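Sterkley Forska 20 floor pump: review after one year

The Forska 20 is the middle model in Sterkley's range of floor pumps for bicycles. It sits above the plastic-based Forska 10 and below a workshop version with a larger dial. I bought mine in November to replace a pump whose hose had split at the collar, and it has been used for two road bikes, a hybrid and a wheelbarrow.

Construction

The barrel is steel, painted grey, and screws into a cast base with two fold-down feet. The handle is beech on a steel crosspiece. It arrived with a slight wobble which went after a quarter turn on the bolt underneath. The hose leaves the base at the back and clips to the handle for storage. It is long enough to reach a wheel held in a repair stand, and the previous pump could not do that.

The gauge is at the foot of the barrel, with bar on the outer scale and psi on the inner. The bar figures are clear from standing height. The psi figures are not, at least to me, and the red marker ring is stiff enough that I no longer bother to set it.

Pump head

The head has a single opening for both valve types, with a lever that locks in either direction. On Schrader valves it seats at the first push. On Presta valves it needs to go further down than seems right before the lever is thrown, and if it is not far enough it holds until 4 bar and then lifts. Short valve stems are awkward for this reason. With deep rims, fit an extender.

Removing the head loses very little air. I compared the reading on the pump with a separate Gronow digital gauge straight after removal, and the difference was within the error I would expect from the Gronow.

Effort

From flat, a 700 x 25 tyre takes 37 strokes to reach 6 bar. The last few need some body weight but no bouncing on the handle. The hybrid tyres are larger and run at lower pressure, so the effort is spread over more strokes and none of them is hard. Tubeless tyres are another matter. The Forska 20 has no air chamber, and it seated one of my two tubeless tyres and failed on the other. Anyone who changes tubeless tyres often should look elsewhere.
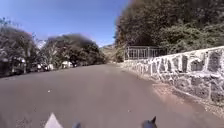 Accuracy matters more to me than speed. Against the Gronow, the Sterkley gauge reads 0.2 bar high at 3 bar and agrees at 6. Below 2 bar the needle hardly leaves its stop, so it is of little use for wide tyres run soft. The error has not changed over the year. I check pressures before each long ride, and a steady error can be allowed for.

Wear and spares

The bike I ride most had 3978 km on its computer when the pump first needed attention. The rubber seal in the head had worn on one side and was letting air past at 5 bar. Sterkley sells the seal as part of a kit with a new lever pin and a barrel O-ring. Mine came from Bruvdale Cycle Spares for £19, a high price for the contents. Fitting took a few minutes with a small screwdriver. The old O-ring was still sound and I have kept it.

The barrel has been greased once. The instructions ask for silicone grease and do not say how much. I used a thin smear on the piston, and the stroke became noticeably smoother. The paint has chipped where the feet fold, with light surface rust underneath.

Rating

For: rigid base, long hose, spares available, consistent gauge above 3 bar.
Against: small psi figures, fussy on short Presta valves, expensive seal kit, unreliable for tubeless.

Four out of five for road and hybrid use. Three if most of your tyres are wide or tubeless.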